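Site visit notes: Dollstead, Friday, November 20, 2020

Quick write-up before I forget it all. Longer version maybe over the holidays, no promises.

Dollstead does packing for gift and craft companies. Kits mostly. Silk flowers, party table stuff, little plastic dishes, the sort of box you buy in April and open in May. One floor, two shifts, 280 people on the payroll when it's busy. I got in through Ro-un Song, who runs the kitting side and was nice enough to give up most of a morning. Temperature check at the door, masks, stickers on the floor. Group capped at four so I had room to actualy ask things.

Wanted to see what the automation is doing to the jobs. Everyone has numbers on throughput. Less on who stands where now.

The old line first. Still running, long benches, people on both sides, a bin in front of each person. Pick, place, slide it along. Loud radio. Some of them have been at the same bench for 20 years and their hands go without them looking. I tried for a couple minutes and held up the whole side. Very polite about it, all of them.

Then through the plastic curtain to the arm stations. Small tables, much quieter. What the arms get practiced on is the light fiddly stuff, fake flowers and so on, because that's where the wrist complaints came from. Petals bend, they slide, they stick to gloves. Ro-un says they went through the injury log from the past few years and started at the top of it. I liked that. Most places start with whatever looks good on a tour.

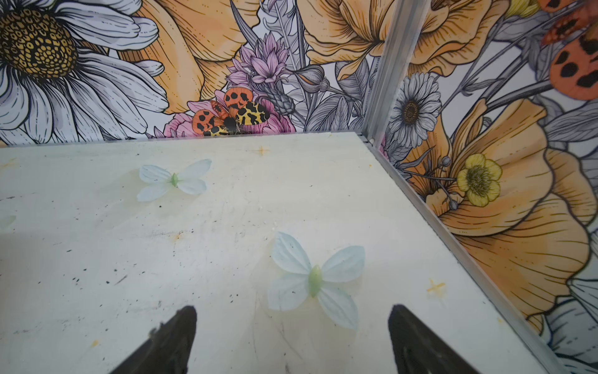

Who works there now

Mostly people from the benches. This surprised me a bit. First plan was to bring in technicians from outside, and an integrator called Caltutero quoted for it, and then the techs kept walking over to the benches to ask how you hold a flower so the petals don't crease. So they trained up the bench people instead. Two weeks of classes, then shadowing, then your own station.

Talked to a woman who'd moved over in the spring. She misses the radio. Doesn't miss the wrist brace. She said the hard part was slowing down, you've spent years getting faster and then the job is to do a thing carefully and watch where it goes wrong. Pay went up one grade. Same break times, which apparently was a fight.

Another guy tried it for a month and asked to go back. Too much sitting, too much screen, he said his eyes hurt by lunch. They let him go back and he kept the higher grade. I asked if everyone gets that deal and Ro-un said so far, yes. So far is doing some work in that sentence but ok.

Dishes and bowls

Next table was on containers. Different problem, stiffer parts but slippery, and each one wants to be gripped in its own way. There's a binder of grip notes at the station, handwritten, a page per part, with initials. Somebody typed it all up last year and people went back to the binder.

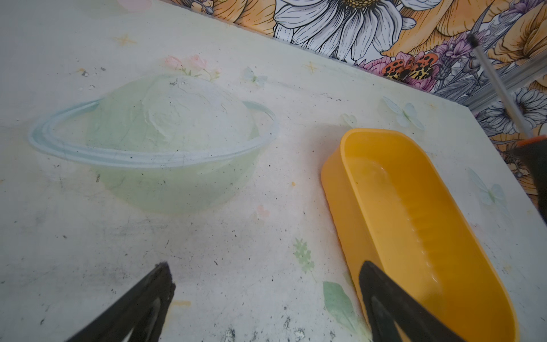
The binder is the thing I'd steal for our place. All the stuff that used to live in peoples heads, where to pinch, what to leave alone. Take a round green bowl and a long orange dish with bumps down its inside wall, on the benches you'd never write down how to pick up either one, you'd just do it. Over here every one of those gets talked about. The Darnix software has a spot for comments and it's basically empty, while the binder is on its third set of rings. I asked who owns the binder if someone quits. Long pause. "The binder stays." Fair enough, but some of these folks have put years of know-how in there and I'm not sure a pay grade covers it. Ro-un didn't disagree. It's on the list for the next contract talks.

Also asked about wear. The table surfaces get scuffed and each station wipes down at end of shift, that's now part of the job too. Cleaning used to be a separate crew. So there's a bit of work that quietly moved from one group to another and didn't show up in the slides. Worth watching for.

Lunch

Sandwich in the canteen, every second chair taped off. Sat across from a shift lead named only as Hirose on his badge. Blunt, I liked him. His view: the arms aren't fast enough to scare anyone yet, and that's why it's going well. People have time to get used to them. He'd rather have 2 good years of slow than a big switch over one weekend. His worry is the new hires. Bench work was how you got in the door here with no diploma, and if the benches shrink, then what's the door? They took on fewer seasonal people this fall. Hard to say how much was the robots and how much was the virus, and he said so himself.

Afternoon, short

Back for one more look at the stations before the bus. The two-arm setups are the newer ones and they need the most skill from the person, you're thinking about left and right seperately and then together. Only a handful of people are signed off on those. There's a waiting list, which I didn't expect.
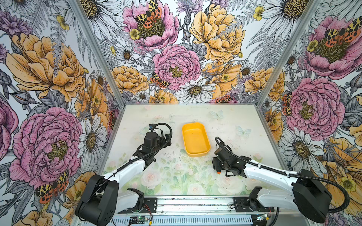 Sign-off takes 400 logged hours and a sit-down with two people who already have it. No written test. They dropped the written one after the first round, the best pair of hands on the floor failed it and some kid who'd never packed a box got full marks. Now it's all watching each other work. Takes longer to schedule. Everyone I asked thought it was better.

Things to bring back to our team:

Start from the injury log.
Ask the bench people before getting quotes from outside.
Let people go back if they hate it, and don't dock them.
Paper binder. Seriously.
Figure out who cleans.
What happens to entry level jobs? Dollstead has no answer yet and neither do we.

Parking is around the back by the loading docks, the front lot is staff only, I got a note on my windshield last time. Bus is easier. Will send Ro-un a thank you Monday and ask about a second visit, evening shift this time if they'll have us.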